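Stirora sets August date for another Vellness sequel
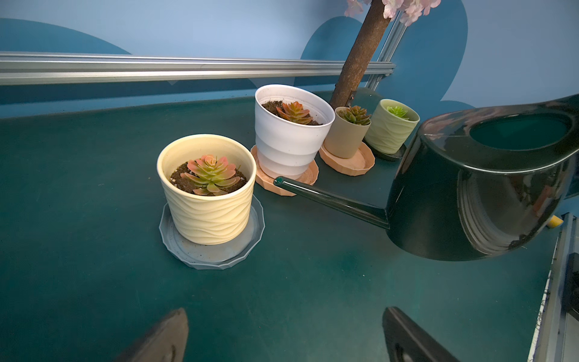

Fans had a right to expect an ending after the last one, one commenter wrote under the announcement, and a sixth film makes the farewell look like a sales pitch.

It's hard to argue. Stirora says Vellness 6 will open in August on 4,000 screens, with a story that goes "back to where it started." The studio said the same about the fourth film, which spent most of its running time on a boat.

No director is named in the release, and there is no trailer - only a logo and a promise of practical stunts. Shooting at the Ruppert lot took 38 days, which is short for a spy movie this size.

Otel will stream the earlier films starting next month. The third is still missing from the list.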